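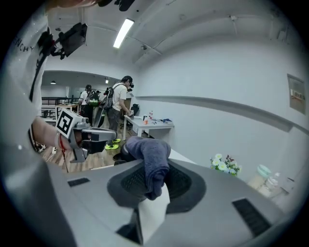

Towel work at the near station, with other operators at the tables behind.

Visit report: Florkach recording room, Palomino building
Prepared for members of the Fulleck working group on shop rules

The working group has been writing a short set of practice rules for sites that collect demonstrations with hand-held grippers. We had read plenty of written procedures and wanted to see a room where people work to one every day. Florkach let us spend a day in theirs on 24 Jan 2024. Akash Nautiyal and I went for the group. Maritza Pacheco, who runs the floor, took us around, and Teófilo Chávez sat with us in the afternoon to go through the paperwork.

Florkach works from a document everyone on site calls the Gultton sheet. It was one sheet once. The current version is 18 pages, and new operators read all of it before they pick up a gripper. What follows goes through the parts we saw in use, in the order we came to them, with notes on what we think should carry over to our own draft.

Getting ready

An operator wears a headset and a backpack and works with the grippers in hand. The Gultton sheet puts the gear on in a set order: backpack, headset, grippers. The reverse order applies at the end of a session. Pacheco said the order used to be left to the operator and that people would put a gripper down on the nearest surface to fix a strap, then pick it up by the marker. A marker that has been gripped, bent or smudged has to be checked again, and the session waits while that happens.

The straps are checked by a second person. The rule asks the second person to follow each strap and cable with a hand from one end to the other. We timed nothing, but it did not take long and operators did it without being told. We would like this in our draft nearly word for word.

Clothing gets half a page. Sleeves must end clear of the gripper handle, and nothing may hang from the wrist. The second part is not well followed. One operator we watched had a thin red string around the wrist with a loose end hanging down. Pacheco said strings and thread bracelets come up often, and that the rule says "jewelry," which people do not take to include a piece of string. She plans to change the wording in April. Our own draft also says "jewelry" and has the same hole in it.

Markers

The markers are the black-and-white square patterns fixed to the grippers. Florkach treats them as measuring equipment, and I think that is the right way to look at them. They have their own page in the sheet and their own log.

Before a session the operator looks at each marker for lifted corners, dirt and scratches. The white surface around the printed pattern counts as part of the marker, so a thumbprint on the border is handled the same way as a thumbprint on the pattern. Cleaning is done with a dry cloth only. If a marker has to be replaced, the gripper comes off the floor and gets a full calibration before it goes back. There is no on-the-spot replacement, even for a marker that only needs pressing down at one corner.

Nautiyal asked what happens if an operator sees the damage halfway through a session. The answer is that the session stops and everything since the last good check is marked as doubtful. Someone reviews it later. The operator does not decide whether it can be kept. Chávez was firm about this part. He has seen other sites leave the decision to the person holding the tool, and in his view it puts that person in a bad spot when there is a daily target.

Tables and objects

The tables along the walls are kept fairly sparse. Each task has a card that lists the objects to be used, and anything else is supposed to be off the tabletop before recording begins. For towel handling the card gives the starting shape of the towel (flat, folded or bundled) and says how it should be left at the end. Soft items get more instruction than hard ones. A bottle is either standing or it isn't. A towel can be put down in any number of ways, and if the card does not say which way to start, each operator will settle into a favorite.

Cards are changed after every third run at the most, so an operator repeats the same starting layout no more than three times before moving to another. The old practice was to run one card until lunch. Pacheco showed us a batch from before the change, 216 recordings on one card, and the later ones were so much alike that most were set aside.

We did find small pieces scattered on one of the white tables, between the larger items. It was not clear to either of us whether they belonged to the task. The card should answer that for a visitor as well as for an operator, and the one for that table did not list them. Pacheco wrote it down.

Decorative items are allowed in the room. There is a bunch of artificial-looking flowers at one station, near a jar with a mint-green lid. The sheet says background items may stay if they are out of the reach of the task and are not moved during a session. I had expected a stricter rule. Chávez's view is that rooms in the real world have things in them, and the important point is that they hold still.
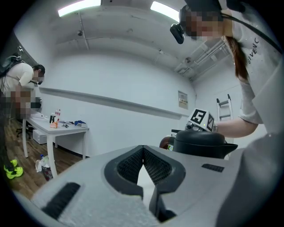
Two operators in headsets. The marker cube sits on top of the gripper at right.

Spacing

This was the part we argued about most on the way home. Several operators share the room, and at times they stand quite close to each other. The Gultton sheet requires that an operator with a headset on has "a clear turning space," meaning room to turn all the way around with elbows out. It gives no distance. In practice, people judge it by eye and say something if they feel crowded.

Nautiyal would like a figure, marked out on the floor with tape. He makes the fair point that a person wearing a headset and a backpack is larger than they think they are, mostly behind. I am less sure. The tasks move along the tables, and a taped box would be in the wrong place half the time. We agreed that the draft should at least name one person per room who can call a stop for spacing, and that this person should not be wearing a headset at the time. Florkach does this already. On our visit it was Hernán Cabrera in the morning and Hernán Cuadros after lunch, and we heard Cabrera call one stop. Everyone lowered their grippers and stood where they were until he said to go on. The stop is a single word and it is the same word for every kind of problem.

The floor

The floor is wood plank, and the rule is that walking paths stay clear. It is a good rule with uneven results. There were white cables lying on the floor beside one of the work positions, with a small plug-like item among them. An operator looking at a towel in front of them is not looking down. The sheet says cables must be "managed," and I would strike that word from any rule. Say whether the cable is to be taped, covered or taken away, and say who does it.

Other items to settle are the ones that live at the edge of the room. A lined wastebasket stood on the floor in front of a table, an aluminum step ladder was leaning against the wall, and a white storage box was under the tabletop next to the base of an office chair. The box is fine by the sheet. The wastebasket is in the way of anyone working at that side of the table. On the ladder the sheet is silent. Our draft says ladders are stored outside any room where people work in headsets, and I see no reason to soften it after this visit.

Footwear is closed shoes with a flat sole. Everyone whose feet we could see had this right, a couple of them in very bright colors.

Breaks and length of sessions

Operators record in blocks and take the headset off between blocks. Three blocks make a session. The sheet says the break may not be skipped, and it may not be saved up and added to lunch, which people had been asking for. Operators can end a block early with no reason given. The log has a box for the early end and no box for the reason, which Chávez said was on purpose. We liked this a good deal.

Grippers are heavier in the hand at the end of a block than at the start, as anyone who has tried one will tell you. Pacheco lets operators swap to a light task for the last block of the day. This is custom and is not in the sheet. She would like it to be.

Consent and visitors

Everyone who comes into the room signs a form first, visitors included. We signed at the door and again after lunch, as the form covers half a day. Operators can ask for a recording to be removed, and the request goes to Chávez's office instead of the floor lead.

Points for the draft

– Replace "jewelry" with "anything worn on the hand or wrist, including string."
– Take the second-person strap check as written in the Gultton sheet.
– Doubtful recordings are marked by the operator and judged by someone else.
– Task cards list every item on the table, small pieces included.
– One named person per room, without a headset, who can call a stop.
– Cables: state the method and the person. Remove "managed."
– Ladders out of the room. Wastebaskets away from the working side of tables.
– Spacing: open. Nautiyal and I will each send a version.

Comments on these should go to Nautiyal ahead of the April meeting. Pacheco has asked to see our draft once the spacing section is written, and has offered to try it in the room at Palomino for a few sessions.

Fulleck working group on shop rules | Contact | Copyright Fulleck | Back to top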